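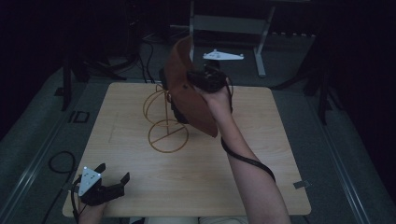
Dusting Fiddly Ornaments: Tips from the Wolar Open Day

I went to the Wolar open day in October to see robots and came home with cleaning tips. The demonstrators there work with hand-held grippers, and one of the jobs is household dusting and wiping. Danang Pillai ran the afternoon session and answered questions for most of an hour.

Working with a gripper in each hand makes you slow down. You can't feel what you are touching, so you have to think about where the cloth goes before it gets there. The same habit helps at home with thin wire, filigree and anything with spokes.

Wire and metal ornaments

Set the piece on a bare, flat table with light on it. A shelf is too cramped.

Use soft leather or chamois, bigger than you think you need. Pinch it near one corner and let the rest hang. A bunched-up cloth catches on wire ends.

Start at the top and work down. Go along each rod, never across it. Straight rods first, then the loops.

Steady the base with your other hand. Izzati Tuhumury, who was at the next table, told me most of the ornaments they bend are bent by someone pressing on the top with nothing holding the bottom.

Skip spray polish on gold-colored finishes. A dry cloth is enough for dust. For fingerprints, breathe on the spot and wipe once.

Looking after the leather

Wash it in lukewarm water with a little plain soap, squeeze it out and dry it flat, away from the radiator. It will dry stiff. Rub it between your hands until it goes soft again — a minute or so does it.

Keep one piece for metal and another for glass. I cut a notch in the corner of mine to tell them apart.

If you go

The demonstrations ran all afternoon, with 9 people to a group. Ask for a turn with the grippers. Mine lasted long enough to wipe one candlestick, badly. Wear a short-sleeved shirt or push your cuffs up, and leave your bag at the door.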